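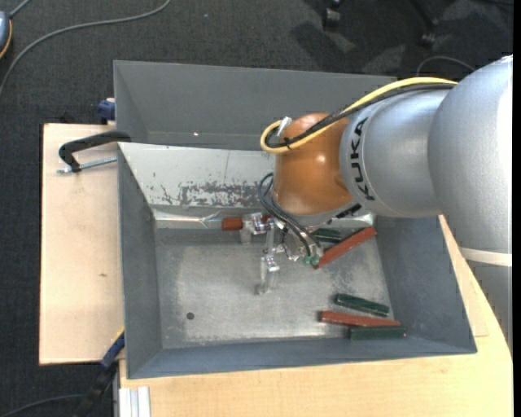

Gray metal bin at the work table, November.

Storkau Materials Recovery Study
Progress report to the Nesitz Fund, second reporting period
Prepared by Firdevs Eren, project lead

Search this site Enter keywords Go

1. Purpose of the period

The second period covered the sampling of mixed household packaging delivered to the Storkau transfer station and the first set of moisture and contamination tests. The grant agreement also asked for a draft handling protocol, which is attached separately as Annex B.

2. Sampling

A total of 693 samples were taken from incoming loads. Loads were drawn from both collection rounds, the town round and the outlying villages. Each sample was weighed as received, dried overnight at low heat, and weighed again. Samples with a starting mass under 200 grams were set aside and are not included in the results below. The log sheets for the excluded samples have been kept and can be supplied.

The village round was underrepresented at the start of the period. Deliveries from it reach the station before 7 a.m., and the sampling shift did not begin until later in the morning. The shift was moved forward in November. The split between the two rounds is now acceptable, but early results for the villages should be read with care.

3. Moisture

Cardboard from the town round was consistently wetter than cardboard from the villages. The difference remained after dry-weather loads were compared on their own. The most likely source is liquid left in beverage cartons, which are collected in the same bags in town and separately in the villages. A short side test with cartons removed before compaction is planned.

Film plastics showed wide scatter. Part of this is a method problem. Folded film holds water in the creases and does not dry evenly on the trays. Samples are now cut and spread in a single layer, and the earlier film results will be rerun where material remains.

4. Contamination

Food residue was the largest contaminant by mass, followed by textiles. Glass was present in small amounts but caused most of the handling complaints. The hand-sorted categories follow the Raseck scheme with one change: laminated pouches are recorded as their own class and no longer counted under film.

Two staff members sorted the same material independently to check agreement. Agreement was good for paper, metal and rigid plastics and poor for pouches. A reference board with mounted specimens is being prepared for the sorting room.

5. Equipment

The drying cabinet was out of service for 5 working days with a failed door seal. The supplier, Amano, replaced the seal under warranty. The floor scale was recalibrated with a 1000 gram reference mass and found to be within tolerance.

6. Budget

Spending is slightly below plan. Laboratory consumables were overspent, mainly on trays and sample bags. Travel was underspent. We ask for approval to move the unspent travel amount to consumables. No change to the grant total is requested.

7. Next period

- Complete the rerun of film samples
- Carry out the carton removal test
- Issue the handling protocol after comments on Annex B
- Begin winter sampling on both rounds

Comments on Annex B should be sent to the project office before winter sampling starts.

Related documents
Progress report, first reporting period
Annex B: Draft handling protocol
Sampling plan and log sheet template
Note on changes to the packaging categories

Contact | Copyright Storkau Materials Recovery Study | Back to top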